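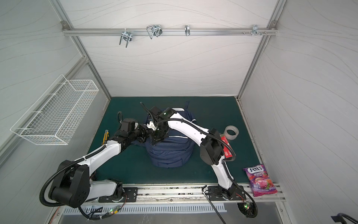
Both arms on the backpack in the Avwood cell.

The two-arm cell at Avwood went back on its normal schedule on Sun 5 February after a service that took most of the week. The cell had logged 3129 cycles on the same set of timing belts, and the left arm had begun to land slightly short of its target at full reach.

Work started at the rail. Each base plate was loosened, cleaned underneath and bolted down again to the torque on the Esudel sheet. The right one needed very little. The left had shifted enough to explain part of the error, so its zero position was set again from scratch.

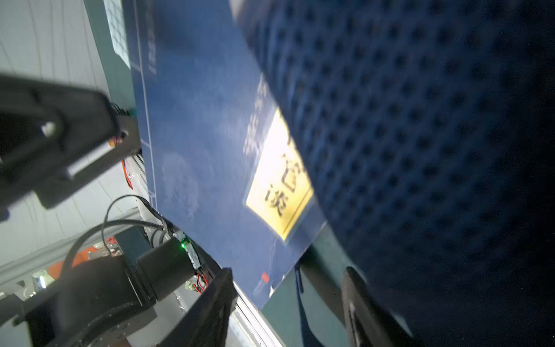 Belts come next in the service order, and they take the longest. Tension is checked with the arm parked and the motors off, then again after 20 slow moves. If the two readings don't agree, the tensioner screw is backed off and the job starts over. Please write both readings in the log, including the bad ones. While you are in there, look at the thin wires by the motors for rubbing.

The wrist cameras were recalibrated last. The pictures still smear when an arm moves fast, and Cillier has suggested a shorter exposure with brighter lights. We will try that before ordering anything. 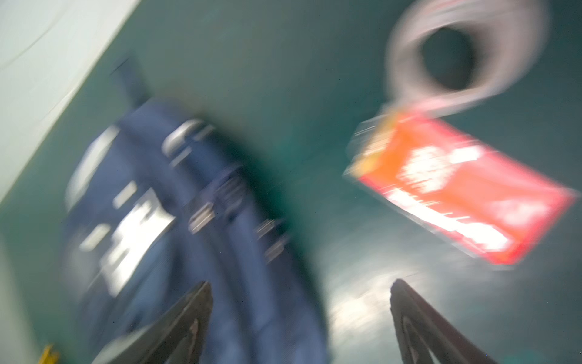
Tala Darwish
Cell Maintenance Lead

Soft goods are still the best check after a service. A bag gives under the fingers and hides small errors at first, then shows them when both grippers have to meet over it. Run the bag routine at half speed before you go to full.

Finger pads are now to be changed every 1000 cycles. We have 6 spare pairs in the Butkienė cabinet, second drawer. Sign for what you take. The next full belt change is planned for August.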